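Speaker notes: Reusable cups in the staff kitchen
Mirkcombe office, Friday lunch talk

Open with the cupboard. Before October we were going through 432 paper cups a month, and the box from Brunet took up the whole bottom shelf. Then go to the coloured plastic ones. 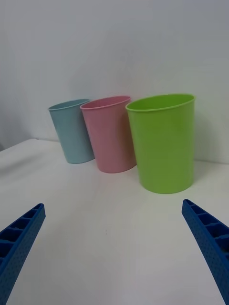 Facilities coordinator, Zutix
(author of these notes)

Blue, pink and lime green. Say why colours: each floor has its own, so a stray cup can go home. Blue is ground, pink is first, green is the studio. We bought 300 from Jandine and kept 60 back in the storeroom.

Pause for anyone who wants to say the colours are ugly. Move on.

Next part is where cups live. Cups go at the back of the table, against the wall, mouth up. The front half is for whatever you're having right now, and an opened can is your own to look after. Cans go in the recycling once they're empty, not back beside the cups.

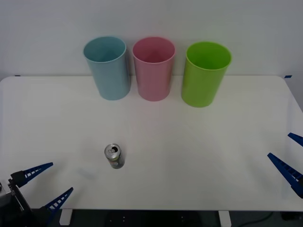
One reply to the kitchen survey asked whether cups left mouth up would just collect dust, and said they ought to be turned over. Fair point. My answer: on the open table they get used within the day, so leave them up. In the storeroom they're stacked upside down. If people feel strongly I'll change it.

Washing. The dishwasher goes on at 2 every afternoon. Top rack only for the plastic. If you miss it, rinse your cup and put it on the tray. Please don't leave it in the sink.

Leave a gap between cups when you set them out. You can get your hand around one without knocking the next.
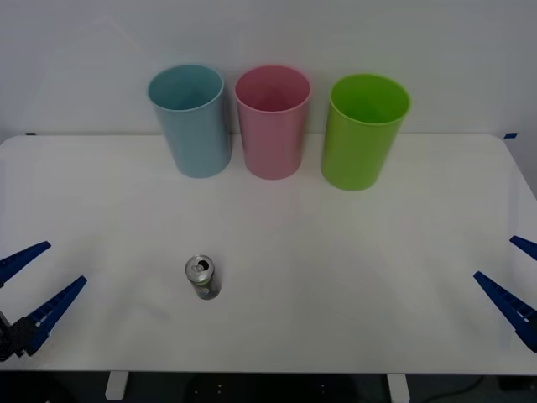
Could we have lids, somebody on the first floor wrote, for carrying tea up the stairs? I've asked Jandine for a price. Tell the room I don't have it yet.

Finish with the sign-up sheet for unloading the dishwasher. It's on the fridge. Pens are in the drawer under the kettle. Questions until the next group needs the room.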